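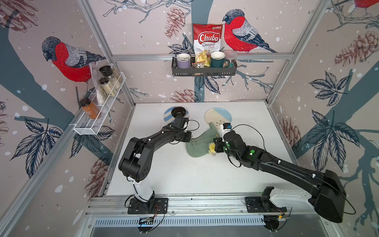
Wonditz Tabletop Pair: my notes after a September's worth of clearing tables

Posted by Nuria Assefa
Updated 4/15/26

I've had the Wonditz Tabletop Pair on the bench long enough now to have opinions, so let's get into it. The short version for people who only want the short version: I like it a lot, I'd buy the wider rail, and the cable clips deserve more love than the spec sheet gives them.

What you get in the standard kit is two arms, two grippers, the front rail with its mounting plates, the Ritano wrist camera for each side and the control software. The booth is a separate purchase. Mine came with plain panels and I papered them myself (bullfinches, pinecones, the works), partly because I wanted a busy background for the cameras to cope with and partly because I have to look at the thing all day!

Setup

Bolting the arms to the rail took me 40 minutes, and I'm slow with a hex key. The rail runs along the front edge, so both arms reach away from you toward the back of the table. I was skeptical about that at first. I'm used to arms coming in from the sides, and I kept bumping the right base with my hip. After a while I stopped noticing, and the upside is that the walls stay free for shelves. I keep mugs and snacks on the back one, jars in a wire basket on the left.

The cables are the one part of the build I'd slow down for. Route them with the clips on the links before you power up, leave a decent loop at the wrist, and then run the arm through its full range by hand. I skipped that once and had to redo the whole right side.

Dishes and soft stuff

Most of my testing is tableware plus something floppy. A bowl sitting on a plate is a nice little problem: the rim is thin, the glaze is shiny, and you want the bowl without dragging the plate along with it. Bags are worse. A crumpled fabric bag has no shape you can count on, and mine has a chain and a stud on it too, so there are hard bits hiding among the folds.
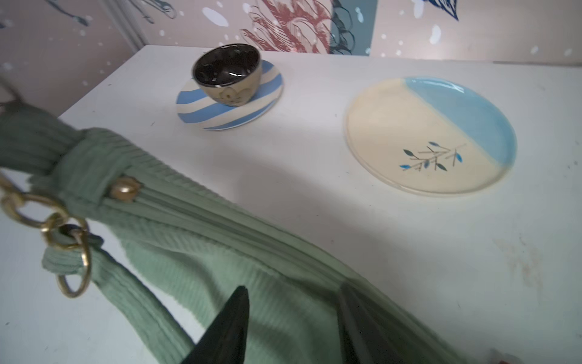
Photo: Nuria Assefa / Skendham Bench Reviews

The Ritano's view is what sold me on the kit. You get both fingertips at the bottom and plenty of table beyond them, so when I'm going in for fabric I can see the ribs and creases between the fingers and still keep track of the plates farther back. Glare on glossy dishes is a nuisance. I turned the overhead lights down a notch and lived with what was left.

Things I'd change

The finger pads are sold in packs of 2, and I'd want a spare pack in the box. The manual (167 pages, yikes) puts gripper calibration way at the back, when you need it on day one. Réjean Sandhu at Munshi, where I bought mine, emailed me a one-page version that should really be printed on the lid.

Price and extras

Munshi lists the wide rail upgrade at $372 on top of the standard kit. If you're planning to work with anything bigger than a mug, get it. Booth panels ship flat and separately, so check both tracking numbers.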